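Search this blog
Type and hit enter

The Great Countertop Oil Schedule

Sat 4 October

I own a wooden countertop, which is to say I have a part-time job. When we bought the house, the listing called the kitchen "warm." I have since learned that this is a real estate word for "needs to be rubbed with oil by you, on your knees on a step stool, forever."

The first bottle I tried was Skaltotex. It cost more than the toaster and smelled like a new baseball glove, and the label said to leave it alone for 56 hours. I live with people who eat. By hour three there was a cereal bowl on it, and a ring under the cereal bowl, and a speech from me that went over poorly.

Next came Bendex, which the man at the hardware store in Dumlao swore by. He also swore by a snow shovel I no longer own. Bendex goes on like syrup and stays like syrup. For most of July I could set down a piece of mail and have to peel it back up. The water bill still has a corner missing.

Somewhere in there I got a quote for having the whole thing replaced with stone. It was $4000, plus $825 to haul away the old one, and I remember thinking that for $825 I would carry it to the curb myself and wave goodbye. Then I slept on it and bought sandpaper instead.

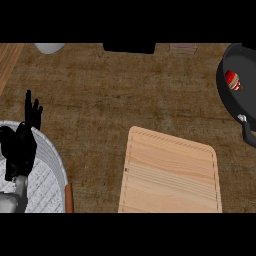 So I sanded. It took 2 weekends and a vacuum cleaner that has not sounded right since. If you are planning to do the same, tape a sheet over the doorway first, and then tape another one over that. I was finding dust in the butter dish. I found some in a closed suitcase.

I've gone over to plain mineral oil now, the drugstore kind, put on with an old T-shirt once a month or whenever company is coming. Does it look better than the expensive stuff? A little worse, I'd say. But you can make a sandwich on the same day, and I have come to rate finishes mostly by sandwich.

My sister-in-law in Skedonby has laminate. She wipes it with a wet sponge and goes to the movies. I'm told it's lovely over there.

Next month: the grout, if I can face it.

14 comments | 31 shares

Recent posts
The Gutter Guard That Guarded Nothing
I Have Opinions About Drawer Pulls
Paint Names, Ranked by How Much They Annoyed Me
Why the Basement Door Sticks (Part Three)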